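4.3 Setting a price alert and a stop order in Turcotte

Print this section | E-mail this section

Alerts and stop orders are both set from the Chart tab, but they do different jobs. An alert sends you a message when a price is reached. A stop order closes your position at the next available price. You need a funded Liltport account, or a practice account, before you begin.

1. Open Turcotte and log in with your Liltport client number.

2. Choose a currency pair from the list on the left. If the pair is greyed out, the market is closed and you can set alerts only.

3. Select the Chart tab and change the period to H1 or longer. Alerts set on shorter charts lapse at the end of the session.

4. Right-click the price scale and choose New Alert. Type the price, then tick Message, E-mail or both.

Note: You can hold up to 38 alerts at one time. Expired alerts count toward the limit until you delete them.

5. To add a stop, click the open position at the bottom of the window and choose Attach Stop.

6. Enter the distance in pips. The smallest distance is 2 and the largest is 300. For a wider stop, enter the price itself in the Level box.

7. Check the figure beside Loss at Stop. It is shown in the currency of your account and does not include the overnight charge.

8. Click Confirm. A red line is drawn on the chart at the stop level. If there is no line, the order was not accepted. Open the Messages tab and look for code 37, which means the price moved past your level before you confirmed.

CAUTION: A stop order is not a guaranteed price. When the market opens with a gap on Monday, your position may be closed well beyond the level you set.

CAUTION: Do not drag the red line while the Grullar data feed shows Reconnecting. Wait for the green dot, then move it.

9. To cancel a stop, right-click the red line and choose Remove. The position stays open with no protection.

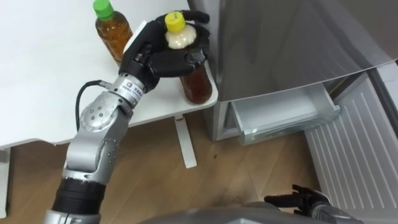

4.4 Changing the colours and layout of the chart

1. Select View, then Chart Colours.

2. Pick a scheme from the list and click Apply. Alert lines keep their own colour in every scheme.

3. To save the layout, click Save As and type a name.

Manual text: Delali Issahaku and Yvette Chisholm. Revised Thursday, February 22, 2018.

Contact the help desk | © 2018 Liltport | Back to top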